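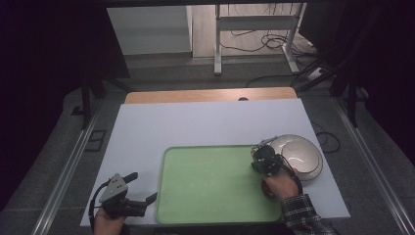
『Lakska』シーズン2のブルーレイボックスは、全12話を収録した国内流通版である。発売元はZeda、特典映像は合計204分。本稿では画質、音声、字幕、メニュー、特典の順に評価する。物語の結末に触れる箇所には見出しで断りを入れた。視聴前に表示機器の色設定を確認しておきたい。このシリーズは中間調の淡い色に情報が集まっている。白側が飛ぶ設定では、第1話の冬の場面がほぼ判別できない。鮮やかさを強調する画質モードは切ったほうがよい。

ホーム 海外ドラマ レビュー 配信情報 アーカイブ
印刷する | メールで送る

画質

配信版は暗部の階調が粗く、港町タンストール(Tunstall)の夜景に帯状の段差が出ていた。ディスク版ではこれが大きく改善している。特に第3話、造船所の倉庫で兄弟が帳簿を見つける場面は、配信版では壁と棚の境界が溶けていたが、ディスクでは棚板の奥行きまで追える。粒状感は撮影時のものを残しており、ノイズ除去の痕跡は目立たない。

弱点もある。第7話の雪原の移動撮影では、画面の上半分に細かな圧縮ノイズが残る。静止させれば確認できる程度だが、投写環境では通常再生でも気になる可能性が高い。第8話の冒頭にも同じ傾向があり、この2話は同じディスクに入っている。1枚あたりの収録話数を減らせば避けられたはずで、容量配分の判断には疑問が残る。

色調はシーズン1のボックスより寒色寄りである。シリーズ全体の演出方針が変わったためで、マスターの問題ではない。ただし、続けて視聴すると人物の肌の色に違和感が出る。シーズン1の最終話からそのまま本ボックスに移る場合は、途中で画質設定を変えず、数分かけて目を慣らすのが無難である。

音声

英語音声は可逆圧縮のマルチチャンネル、日本語吹替は2チャンネルのみ。英語音声の定位は正確で、第5話の霧笛は後方左から始まり、船が岸壁に着くまでの間に前方へ移る。低域は控えめで、配信版にあった持ち上げ気味の処理は見られない。劇伴と台詞の音量比も適正に近い。

吹替は台詞の明瞭度こそ高いが、環境音が一段引っ込んでいる。屋内の会話劇では問題にならず、屋外場面では空間が狭く感じられる。第9話の市場の場面を両方の音声で比較すると差は明確で、吹替では雑踏がほぼ一塊の音になる。吹替の配役はシーズン1から継続しており、演技の水準に不満はない。

字幕

訳文は配信版から改訂されている。配信版で訳が揺れていた密輸組織の名称は「グローマ」(Groma)に統一された。固有名詞の統一は、シーズン後半の会話を追う上で効果が大きい。第4話の電話の場面で、話者が組織を指しているのか船を指しているのか分からない問題も解消した。

一方、表示時間の短い行が散見される。第6話の尋問場面では、二人の台詞が重なる箇所で前の行が読み終わる前に消える。字幕の位置は画面下部に固定されており、作中の手紙や看板の訳と重なることがある。位置の変更機能はない。聴覚障害者向けの日本語字幕は収録されていない。同価格帯の製品としては減点対象である。

メニューと操作性

起動時に警告画面と発売元ロゴが入り、いずれも早送りできない。メニューは話数一覧と設定だけの簡素な構成で、反応は速い。前回の停止位置を記憶する機能はあるが、ディスクを取り出すと位置情報が失われる。手元の再生機では、ファームウェア更新の前後で挙動に差はなかった。

チャプターの区切りは不揃いである。各話とも主題曲の直後に区切りがあるのは便利だが、第10話だけ主題曲の途中に置かれている。「前回までのあらすじ」を飛ばす操作も、話によってチャプター送りの回数が異なる。

内容(ここから第12話までの展開に触れる)

シーズン2は、前シーズンの最後に姿を消した灯台守の行方から始まる。脚本統括のグレニス・ブラックバーン(Glenys Blackburn)は、答えを早い段階で出す構成を選んだ。灯台守が生存していることは第2話で明かされ、以後の焦点は、なぜ戻らなかったのかに移る。謎の寿命を引き延ばさないこの判断は妥当である。

中盤の第6話と第7話は構成が弱い。尋問と逃走を並行して描くが、二つの時系列のずれが画面上で示されず、逃走が尋問の前なのか後なのかを第8話まで確定できない。意図した混乱であれば、第8話の種明かしにもう少し尺を割くべきだった。現状では、埠頭での短い会話一つで処理されている。

ビヴァリー・オークリー(Beverley Oakley)が演じる検視官マーレは、今シーズンで最も役割が拡大した人物である。第11話で彼女が検視報告書の日付を書き換えていたと分かる展開には、第3話の帳簿、第5話の入港記録という前段がある。ボックスで通して見ると前段の配置がよく分かり、週に一話ずつの配信時より説得力が増した。オークリーの演技は抑制が効いている。告白の場面でも声量をほとんど変えず、視線の移動だけで相手との距離を示す。

最終話は、グローマの首領の正体を明かした後、灯台の再点灯で終わる。首領が港湾局長であるという結論は、第9話の市場の場面でほぼ予測できる。正体の意外性より、局長が主人公に取引を持ちかける船室の会話に重点があり、この会話の編集は的確である。切り返しを使わず、二人を同じ画面に収めたまま進む。ただし、弟が取引の内容を知っていたかどうかは答えが出ないままで、次シーズンに向けた保留と見られる。灯台守の娘に関する筋も第8話以降は触れられていない。

特典

中心となるのは製作過程の記録映像で、美術と録音に時間を割いている。霧笛の録音手順を追った章は資料性が高く、複数のマイク位置を切り替えて聞かせる構成も分かりやすい。ブラックバーンによる音声解説は第1話、第8話、第12話に付く。第8話の解説では、時系列の問題について編集段階で場面を入れ替えた経緯が語られており、本編の分かりにくさの原因がここで把握できる。

未公開場面集は仕上げ前の素材で、色調整も整音も施されていない。灯台守の娘が登場する場面が一つ含まれるが、本筋の疑問を解くものではない。NG集は短く、再視聴の必要は感じない。特典にはすべて日本語字幕が付く。音声解説の字幕も省略されていない点は評価できる。

付属品

冊子には各話のあらすじと配役表、美術監督の寄稿を収める。あらすじは結末まで書かれているため、未見の段階では開かないほうがよい。外箱は厚紙製で、ディスクケースの出し入れがやや固い。ケース内の爪は弱めで、輸送中にディスクが外れる恐れがある。開封時に盤面を確認されたい。

価格との比較

配信版のシーズン一括購入は1,901円で、本ボックスとの価格差は大きい。本編を一度見るだけなら配信版で足りる。暗部の再現性、改訂された字幕、音声解説に価値を認めるかどうかが購入の基準になる。吹替を主に利用する場合、音声面の利点はほとんど得られない。

シーズン1のボックスを所有していて投写環境で視聴する場合は購入を勧める。字幕の表示時間と第7話の圧縮ノイズについては、交換や修正版の告知は出ていない。

評価:画質 良、音声(英語) 優、音声(吹替) 可、字幕 可、特典 優

掲載日:2020年4月9日

印刷する | メールで送る
前の記事 次の記事 ページ先頭へ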